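Progress Report to the Ledesma Fund
Community Wedding Venue Program, Gullby Hall
Reporting period ending in January
Prepared by Berenice Barrera, Program Manager

Summary

The Ledesma Fund awarded Gullby Hall a two-year grant to make the building available, at reduced rates, to couples who could not otherwise rent a full-service wedding venue. This report covers the second half of the first year. The hall hosted 13 weddings in the period, of which six were booked at the reduced rate. Total guest attendance was 1,129. The program is on schedule in all areas except the ceremony garden, which is discussed below.

Bookings and Rates

Reduced-rate bookings are open to couples who live or work in the county. Applications are reviewed by Ayantu Gebretsadik, Bookings Coordinator, and a decision is sent in writing. The reduced rate includes the main hall, the kitchen, tables and chairs, and access from 8 a.m. on the day of the event. Full-rate bookings continue to cover most of the operating cost of the building.

Demand for Saturdays remains well above what the hall can offer. Friday receptions were introduced in the fall and have been received better than expected, especially among couples planning a smaller dinner. We propose to keep the Friday option for the second year and to extend the closing time to 11 p.m., subject to the agreement of the neighboring property owners.

Capacity and Seating

The seated capacity of the main hall has been confirmed at 125 following the removal of the old stage. The revised floor plan allows a dance floor to remain in place during dinner, so that tables no longer have to be cleared between the meal and the first dance. Couples had raised this point often in their comments during the first reporting period. 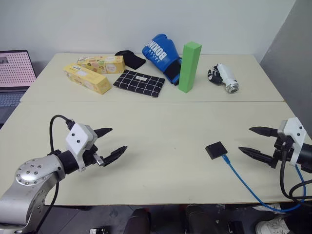 Two further layouts are being prepared, one for a ceremony and reception held in the same room and one for a standing reception. Both will be added to the planning packet that couples receive when their deposit is paid.

Suppliers

The hall maintains a short list of caterers, florists and musicians who have agreed to honor fixed prices for reduced-rate couples. Boltton Catering renewed its agreement without changes. Kovis Flowers joined the list in this period and now provides a basic package of one bouquet, table arrangements and an arch. Cirilo Carrillo, who manages supplier relations, is in discussion with a second caterer, as Boltton is unable to accept more than one event per weekend during the summer.

Couples remain free to bring in their own suppliers, provided that proof of insurance reaches the office two weeks before the event. Three events in the period were delayed at the setup stage by missing paperwork. The reminder letter has been rewritten and is now sent earlier.

Ceremony Garden

Work on the ceremony garden is behind schedule. The path has been laid and the hedge planted, but the drainage contractor withdrew and had to be replaced. Precious Makhubela has taken over supervision of the work. The new contractor expects to finish in the spring, and garden ceremonies will not be offered until the ground has been inspected. No additional funding is requested for this item.

Budget

Spending is within the approved budget. An underspend on advertising has been held for the replacement of the hall's window drapes, as agreed with Jozefína Ondrejka at the midyear meeting. The detailed statement of accounts is submitted separately.

Next Period

Bookings for the second year open next month. The next report will include the results of the couples' survey and a revised date for the opening of the garden.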